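Sorting out the block box

June 16, 2022

I finally got to the blocks. They have been sitting in the closet since May in two grocery bags and a shoebox, and every time I opened the door one of the bags tipped over. There were more than 200 of them when I laid everything out, which is more than I remembered owning.

Most came from my cousin Riaan Fourie, who was clearing out his basement and dropped them off on his way to work. The rest are a mix. A few are from a set I bought secondhand from Jae-in Wang, and some have been in the family so long that I can't say where they started.

I began by dumping it all on an old sheet on the living room floor. The sheet is worth doing. When you're done you pick up the corners and all the crumbs and grit go outside in one trip. I pulled out everything that wasn't a block first: two marbles, a battery, a playing card, a key that doesn't fit anything here.

Then came washing. I used a bucket of warm water with a little dish soap and a rag, and wiped each block instead of soaking it. I did the plain wood ones last and used hardly any water on them. They dried on towels overnight with the window open. A few had sticker glue on one side. Cooking oil took it off after ten minutes, and then they needed another wipe with soap.

I had planned to sort by color. I got through 52 blocks that way and stopped. It looked nice, but when you're building something you go looking for a length, and a long red one and a short red one don't do the same job. So I started over and sorted by size, with color as a second step inside each size. Long thin ones together, short ones together, thick ones together. Anything that was chipped badly enough to give you a splinter went in a separate pile to sand.

The sanding pile came to 71, which took most of an afternoon. I used a fine sanding sponge from the hardware store and just took the edges down. I didn't repaint. Rachid Ashour next door offered me half a can of green, but the old paint is holding up fine and I don't mind the wear.

For storage I wanted something with hard sides and no lid. Lids get lost, and with a bag you can never see what's at the bottom. A wide, open bin is easier -- you look down and there is the piece you want. Scratches don't bother me either. Wood corners will mark up any bin sooner or later.
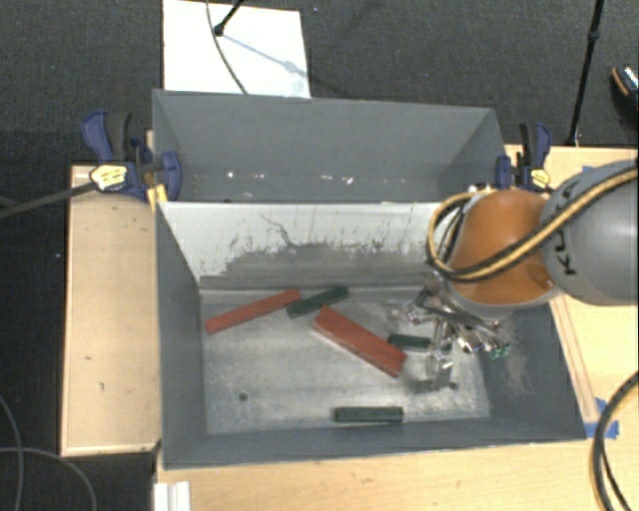
How many blocks should go in one bin? Fill it no more than halfway, so you can move the pieces around with one hand and still lift the whole thing without spilling.

I ended up with 3 bins on the low shelf and the sanded ones in a drawer until I'm sure the dust is off them. The odd shapes -- arches, a couple of triangles, one half circle -- are in the shoebox for now. Brodie Kereama asked if I had any spare long ones for his kids, and I do, so I'll set a bag by the front door for him. The key is on the hook in the kitchen if anyone recognizes it.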